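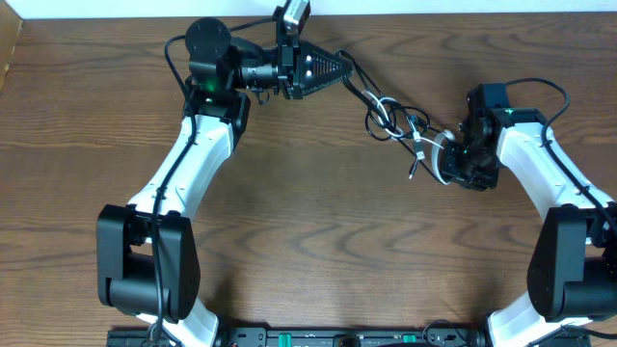 *Le paquet de câbles, côté plateau brun. Un vrai nœud, comme on les aime.*

Bon, il fallait bien commencer par là. Depuis février je range mes câbles, et comme plusieurs d'entre vous m'ont demandé où j'en étais, je me suis dit qu'une petite page valait mieux que quinze messages. Une photo pour l'instant, les autres viendront se ranger dessous quand je les aurai triées (oui, je sais, trier les photos du tri, c'est un métier !). En attendant je vous mets mes notes, tiroir par tiroir.

## Le nœud

J'adore cette photo, parce qu'on voit le paquet tendu au-dessus de la table et qu'on comprend tout de suite le genre de chantier. Un tas de câbles emmêlés, à plat, ça a l'air presque sage. Tendu entre deux points, c'est autre chose - on voit que ça se tient et que ça n'a aucune envie de lâcher.

Mon conseil, si vous en avez un pareil à la maison : ne tirez pas ! J'ai tiré pendant des années, moi, et j'ai fait des nœuds si serrés qu'il a fallu y aller à la pointe de crochet. On desserre le milieu d'abord, on fait de l'air, on secoue un peu, et ensuite seulement on cherche un bout. Une fois le bout trouvé, on le suit à rebours sans le lâcher, même quand le téléphone sonne.

## La table

Plusieurs questions sur le bois, alors je réponds ici. Regardez les veines à l'horizontale, et ces dessins plus sombres qui ondulent, avec des ovales par endroits, surtout vers le haut à droite. Je pourrais passer la matinée à les suivre du doigt. Pour démêler, un grand plateau dégagé change la vie : on étale, on pousse ce qui est fini d'un côté, ce qui résiste de l'autre. Sur le tapis du salon j'y perdais mes genoux et ma patience. Seul défaut du brun, les câbles foncés s'y voient moins bien le soir, alors je m'y mets plutôt vers dix heures du matin, avec un café posé très loin.

## Les boîtes Erivero

J'en ai pris deux, le modèle bas avec couvercle. La première est pour ce qui sert toutes les semaines (chargeurs, rallonge courte, le câble de l'imprimante qui part toujours en balade), la seconde pour ce qu'on garde « au cas où ». La seconde déborde, évidemment. Je l'ai déjà vidée une fois et elle s'est remplie toute seule, je ne vois pas d'autre explication.

Les couvercles ferment bien mais glissent un peu quand on empile. Un bout de feutre adhésif dans les coins et c'est réglé.

## Les attaches Marar

Celles-là, je vous en ai rebattu les oreilles ! Des bandes qui s'accrochent sur elles-mêmes, qu'on coupe à la longueur voulue. J'ai compté ce qu'il me restait dans le sachet avant d'en recommander : 309, il y a de la marge. Je fais une boucle large, grande comme une assiette à dessert, et je mets l'attache à l'endroit où les deux bouts se rejoignent. Pas trop serrée, la boucle. Les câbles gardent la forme qu'on leur donne, et ceux que j'avais enroulés autour de ma main, bien tendus, sont restés frisés comme des queues de cochon.

## Les étiquettes

Premier essai au feutre sur du ruban de masquage : très joli, illisible au bout d'un mois. Maintenant j'écris au crayon gras sur du ruban en tissu, plié en drapeau près de la prise. Je mets le nom de l'appareil et rien d'autre. J'avais commencé un système de couleurs, avec un code, une légende scotchée dans l'armoire... j'ai perdu la légende.

## Ce qui part

Les câbles en double et ceux dont plus personne à la maison ne connaît l'usage vont dans un carton pour la ressourcerie de Zalitport, qui les prend même sans l'appareil. Pensez à vérifier les gaines avant de donner - une gaine fendue, ça file directement au bac de recyclage électrique. J'ai gardé malgré tout le gros câble gris de la vieille chaîne Stanwood, qui n'existe plus depuis longtemps. Je n'ai aucune excuse, je l'aime bien.

## À suivre

Il me reste le tiroir du couloir, celui qu'on ouvre en le soulevant un peu, et le sac accroché derrière la porte du bureau. Cette page a dépassé les 4000 visites, ce qui me paraît énorme pour des histoires de rallonges, merci ! Si vous avez une méthode pour les guirlandes électriques, je suis preneuse, les miennes sont encore dans leur sac et je fais semblant de ne pas les voir.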